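Last updated 14 January 2021

In my workshop I have one bench, two machines and not so much space. Most of these tips I learned from my own mistakes, and some came from Sandra Tindall, who let me use her garage in Potstead during my first winter here.

## Glue and clamps

Before you open the glue, do the whole assembly dry, with all clamps in their places. It feels like lost time, but with glue you have only a few minutes and it is a bad moment to look for the sixth clamp. I put packing tape on the jaws so they don't stick to the work.

Squeezed-out glue I leave alone for 30 minutes, until it is like rubber, and then I take it off with an old chisel. If you wipe it with a wet rag right away, it goes into the grain and you will see it again under the stain.

## Small screws

Baby food jars are fine, but a muffin tin is better while you are taking something apart. Put the screws in the cups in the same order in which they came out. For storage I use flat boxes from Karnau, the low ones, and I write the size on the short side and also on the lid. Lids travel.

A screw that doesn't want to go into hardwood needs a little wax. An end of candle is enough. Do not use soap, it pulls moisture and the screw rusts.

## Switches and cords

Keep the front of every switch box free. It is very easy to hang an apron there, or to lean a board "for one minute", and then you must search for the stop button with your hand while the machine is running. I wipe the buttons with a dry cloth when I sweep the floor.

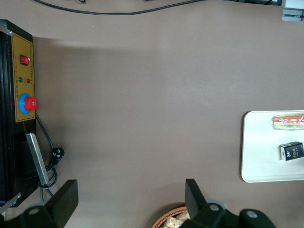 *Red stop knob on its blue collar, with the two indicator lights and the small rocker switch on the same yellow panel.*

Cords should come down behind the bench and not across it. Where a cord must pass over the edge, I round the edge with sandpaper first. And unplug before you change a blade, also when you are sure that the switch is off.

## Rust on hand tools

Light rust goes away with fine steel wool and a few drops of oil. For heavier rust put the tool in white vinegar overnight, then rinse, brush and dry it immediately - I use a hair dryer. Don't do this with plated tools, the plating can come off.

My old Sikska plane was in a damp box for years. I gave it a coat of paste wax on the sole in October and it is still clean.

## Oily rags

Rags with linseed oil can start to burn by themselves when they lie in a pile. Spread them flat outside, one layer, until they are stiff. After that they can go in the trash. Paper towels with the same oil need the same treatment.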